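Lista de comprobación previa — jornada de puertas abiertas
Fleltotano, sala de demostraciones, planta baja
Revisión de la mañana, empezada a las 8:10. Mes: noviembre
Estado: con observaciones. Se puede abrir si se cierran los puntos marcados como PENDIENTE antes del primer grupo.

Claves: OK / NO / PENDIENTE / N.A.
Los comentarios van debajo de cada punto. Los escribo de pie, perdón por la letra en la copia de papel, esta es la pasada a limpio.

1. ACCESO Y RECORRIDO

1.1 Puerta principal abre hacia fuera y sin obstáculos — OK
1.2 Puerta lateral de emergencia libre — OK
Ayer había una caja de folletos delante. Retirada. Que no vuelva.
1.3 Señal de aforo visible — NO
Falta el cartel. El aforo de todo el recorrido son 84 personas contando personal. Imprimir en A3, el A4 del año pasado no lo leía ni quien lo colgó.
1.4 Recorrido marcado en el suelo — PENDIENTE
Cinta puesta hasta la sala de Kotitz (las ruedas). De ahí a la mesa de platos, nada. Acabar el tramo.
1.5 Acceso con silla de ruedas — OK
Probado con la silla prestada de recepción. Pasa bien por todo salvo el giro junto a la máquina de café, ahí hay que apartar la papelera.
1.6 Punto de reunión exterior señalizado — OK
1.7 Registro de visitantes — OK
Hay 161 inscritos entre mañana y tarde. Los que vengan sin inscribir, a la lista de espera, no se cuelan.

2. MESA DE PLATOS (demostración de recogida y colocación)

Aquí es donde me he parado más. Es la que más gusta y la que más gente junta de pie alrededor. La tarea es coger platos de la mesa y llevarlos al escurreplatos blanco, con pinza y luego repetido a mano con guante para comparar.

2.1 Mesa estable, sin balanceo — OK
Empujada por las cuatro esquinas.
2.2 Superficie limpia — OK
2.3 Piezas sin roturas ni cantos vivos — OK
Pasado el dedo por todos los bordes. Si se cae uno al suelo, fuera de la demo aunque parezca entero.
2.4 Piezas separadas del borde de la mesa — PENDIENTE
El plato gris grande acaba siempre demasiado cerca del lado del público. Dejar un palmo libre. Marcar con cinta fina si hace falta.

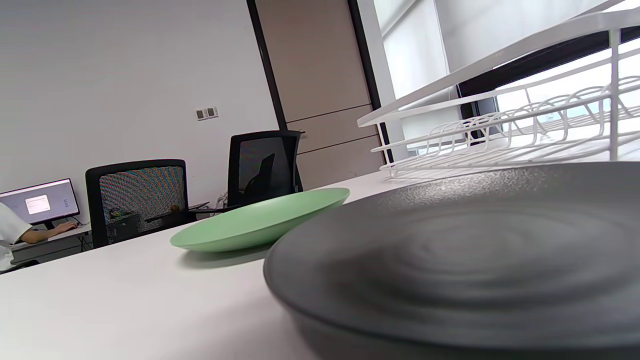 Mesa de platos durante la revisión, con el escurreplatos y los puestos de detrás.

2.5 Escurreplatos fijado — NO
Se desplaza si se le apoya un plato con fuerza. Poner las almohadillas antideslizantes. Hay en el armario de Plamley, segundo cajón.
2.6 Deslumbramiento — PENDIENTE
A media mañana entra muchísima luz por el ventanal. Los estores están, pero no tapan todo. Bajarlos del todo antes de empezar y comprobar luego que el que maneja la pinza ve bien los bordes de las piezas claras. El blanco sobre blanco es lo peor.
2.7 Cables recogidos — NO
Maraña de cables blancos detrás de la mesa, junto a las sillas. Riesgo de tropiezo claro. Canaleta o bridas, me da igual, pero hoy. No vale empujarlos con el pie debajo del mueble.
2.8 Sillas — PENDIENTE
Las sillas de oficina negras quedan por detrás de la mesa. Durante las visitas, retirarlas a la pared o que esté sentado alguien del equipo. Una silla con ruedas vacía con niños cerca acaba en carrera.
2.9 Puesto de ordenador en uso — OK
Quien esté en el puesto sigue trabajando durante la demo, acordado. Eso sí: no levantarse cruzando por delante del público con la pinza en marcha. Salir por detrás.
2.10 Pantalla sin datos personales a la vista — PENDIENTE
Repasar antes de abrir. Escritorio limpio, avisos del sistema cerrados, correo cerrado.

3. PINZA DE MANO

3.1 Inspección visual de los dedos de la pinza — OK
3.2 Tornillería apretada — OK
Repasada con la llave pequeña. Hay uno que se afloja cada pocas horas, volver a mirarlo en el descanso.
3.3 Apertura y cierre sin tirones — OK
3.4 Peligro de pellizco señalizado — NO
La pegatina amarilla se ha despegado. Poner nueva. Y decirlo de viva voz a cada grupo, la pegatina no la lee nadie con menos de doce años.
3.5 Peso soportable para uso prolongado — OK con condición
Relevo cada veinte minutos. El año pasado una compañera acabó con la muñeca cargada y tardó en decirlo. Relevo obligatorio, no opcional.
3.6 El público no toca la pinza — OK
Kaewmanee pide que haya una de prueba para que la gente la coja. Me parece bien si es la de plástico sin motor y en mesa aparte. La buena no.
3.7 Hoja de usos al día — OK
Última línea rellenada: 606 recogidas desde la última revisión completa. Dentro de margen, la siguiente toca despues de la jornada.

4. GUANTES Y TRABAJO A MANO

4.1 Guantes disponibles en tallas distintas — PENDIENTE
Solo quedan grandes. Con la talla grande la tela hace bolsa en la palma y se engancha. Pedir medianos.
4.2 Guantes sin hilos sueltos ni agujeros — OK
Los negros de punto, bien. Tirado un par con la costura abierta.
4.3 Anillos, pulseras, relojes fuera — OK
Recordárselo también a quien entre de relevo por la tarde, que no estaba esta mañana.
4.4 Mangas recogidas o ajustadas — OK
4.5 Turnos mano/pinza sin solaparse — NO
Esto es lo que más me preocupa de toda la lista. En el ensayo de las nueve entró la mano con guante a enderezar un plato cuando la pinza todavía estaba encima de la mesa. No pasó nada pero así es como pasa. Norma desde ya: quien lleva la pinza dice «libre» en voz alta y la retira. Hasta que no se oiga «libre» no entra ninguna mano. Igual al revés.
Repetido el ensayo tres veces con la norma. Tercera bien. Segunda regular, se dijo «vale» en vez de «libre» y el otro dudó. Que sea siempre la misma palabra. 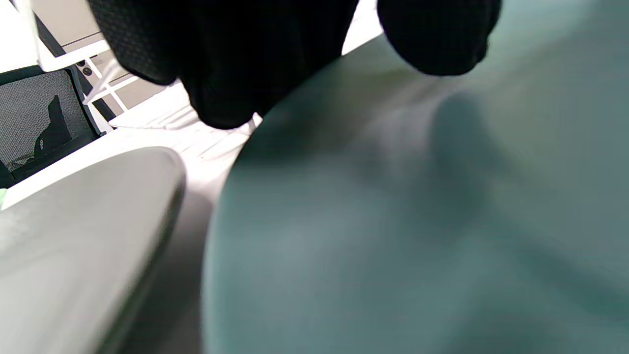
Lo mismo para las manos del público. Si alguien quiere colocar un plato (lo van a pedir, lo piden siempre), primero pinza apoyada en su soporte, luego guante, luego plato. De uno en uno. Sin fotos por encima del hombro del que coloca.

4.6 Agarre correcto de las piezas — OK con comentario
Por el borde y con apoyo debajo. De puntillas con un dedo desde arriba, no: resbala con el punto del guante. Mirar si compensan los que llevan puntos de goma, aunque los de Kotitz dicen que marcan las piezas claras.
4.7 Lavado de manos / gel a la salida — OK
Dos dosificadores. Uno medio vacío, rellenar.

5. DISTANCIA Y PÚBLICO

5.1 Cinta de separación — PENDIENTE
La distancia acordada son 200 cm desde el borde de la mesa. Medida esta mañana: se queda corta en el lado de la ventana. Correr los postes.
5.2 Tamaño de grupo — OK
Grupos pequeños, un acompañante por grupo. Si llegan dos colegios a la vez, el segundo empieza por la sala de ruedas.
5.3 Menores siempre acompañados — OK
Puesto en el correo de confirmación. Repetir en la entrada.
5.4 Mochilas — NO
No hay dónde dejarlas. Se necesita un perchero o un par de cajas grandes en la entrada. Las mochilas a la espalda son las que tiran cosas de las mesas, no los niños.
5.5 Volumen de la explicación — OK
Se oye bien sin micro. Con la sala llena ya veremos, tener el micro cargado.
5.6 Aviso de grabación — PENDIENTE
En la mesa de platos se graba desde la propia pinza. Cartel en la entrada de la sala y otro junto a la mesa. Quien no quiera salir, que se ponga del lado de la puerta. Decirlo al principio, no al final.

6. ELECTRICIDAD E INCENDIOS

6.1 Extintor accesible y con fecha en vigor — OK
6.2 Regletas sin encadenar — NO
Una regleta colgando de otra en la sala de ruedas. Quitada delante de mí. Comprobar que no la vuelven a poner en cuanto me dé la vuelta.
6.3 Cargadores de batería vigilados — OK
Se cargan en el cuarto de Plamley con la puerta abierta. No se carga nada en sala con público.
6.4 Parada de emergencia probada — OK
Solo aplica a la sala de ruedas. Pulsada dos veces, para las dos. En mesa de platos N.A., la pinza se maneja a mano y se suelta.
6.5 Interruptores de luz accesibles — OK
No tapar el panel de la pared con el roll-up. Ya lo han intentado.

7. ORDEN Y VARIOS

7.1 Botiquín completo — PENDIENTE
Faltan tiritas pequeñas. El resto está.
7.2 Recogedor y cepillo a mano — OK
Detrás de la mesa de platos, apoyados donde no se caigan. Si se rompe algo: se para la demo, se aparta al grupo, se recoge con recogedor. Con los dedos no, ni con guante de punto, que no protege del corte.
7.3 Agua y café fuera de las salas — OK
7.4 Teléfono de avisos en la pared — OK
7.5 Acompañantes informados — PENDIENTE
Charla de diez minutos a las 9:40 para todos. El turno de tarde, a las 15:30. El que no vaya a la charla no acompaña grupos.

RESUMEN DE LO QUE HAY QUE CERRAR ANTES DE ABRIR

Cables detrás de la mesa de platos (2.7)
Escurreplatos con almohadillas (2.5)
Pegatina de pellizco en la pinza (3.4)
La norma del «libre» (4.5) — practicarla otra vez con el relevo
Postes de separación del lado de la ventana (5.1)
Cartel de aforo (1.3) y carteles de grabacion (5.6)
Sitio para mochilas (5.4)

El resto puede ir cerrándose durante la mañana, pero que alguien lo vaya tachando en la copia de la puerta, con hora.

Segunda vuelta — 10:20

2.7 cerrado. Bridas puestas, bien.
2.5 cerrado. Ya no se mueve.
3.4 cerrado.
4.5 ensayado con el relevo de tarde, cuatro pasadas, bien las cuatro. Lo dejo como OK pero quiero verlo en el primer grupo.
5.1 cerrado, vuelto a medir.
1.3 cartel impreso, falta colgarlo. La cinta adhesiva la tiene Kotitz.
5.4 dos cajas de cartón en la entrada. Sirve.
5.6 uno puesto, el de la mesa todavía no.
4.1 guantes medianos: llegan al mediodía. Hasta entonces la demo a mano la hace solo quien use talla grande.

Se autoriza la apertura con el cartel de aforo colgado y el segundo cartel de grabación en su sitio. Próxima revisión en el descanso, puntos 2.4, 2.6 y 3.2.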